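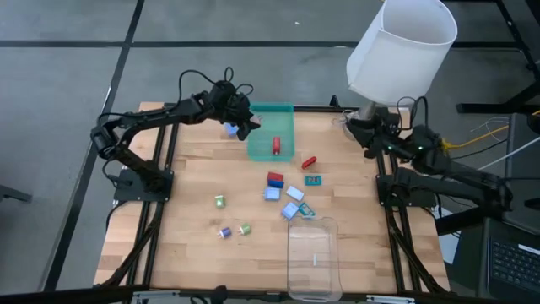 I have been trying to learn to cook without recipes since March, and the main thing I've learned is that I own too many spices and understand maybe 6 of them. I grew up in a salt and pepper house, so my first instinct is still to add cumin to everything and hope for the best (it's usually fine! cumin is very forgiving!). My second instinct is to chop way more onion than any one person could eat. What I really want for all that onion is a big butcher-block top, the kind made of joined strips that run from pale tan through honey to light brown, because right now I'm working on a plastic cutting board that slides around unless I stick a damp dish towel under it.

Anyway, soup. Soup is where I started, because it seemed like the hardest thing to ruin. I was wrong, and I'd like to apologize to the first lentil one, which had the texture of wet cement and tasted like a candle. What happened was I kept adding stuff. It was bland so I added paprika, then it was bland and red, so I added vinegar, then a bay leaf, then some cinnamon (why??), and all it ever needed was salt. So much salt. I don't think I'd ever properly salted a pot of anything in my life.

So now I taste it every ten minutes or so and add a pinch at a time, and I write what I did on the back of an envelope. I know that's sort of a recipe. My rule is that I can write things down afterward but I can't look anything up before. I have broken this rule for rice, twice, and I'll break it again.

The best one so far was a potato and leek thing I made on a rainy night when I got home around seven and had basically nothing in the fridge. Leeks, four potatoes, butter, the end of a carton of cream, and a heel of cheese that had been in there longer than I'd like to say. I let the leeks go really slowly until they got all soft and sweet, and I didn't touch the cumin at all. I ate it standing up at the stove and then had a second bowl sitting down like a grown-up.

Bread is next, I think. I know people say baking is the one place you can't wing it, and my sister-in-law sent me a very long text about hydration percentages that I have not finished reading. But flatbread seems doable? It's flour and water and a hot pan. I've got half a bag of flour to get through before the ants find it, so if you have a flatbread you make by feel, tell me what the dough is supposed to feel like. Sticky? Kind of sticky? I bought yogurt just in case.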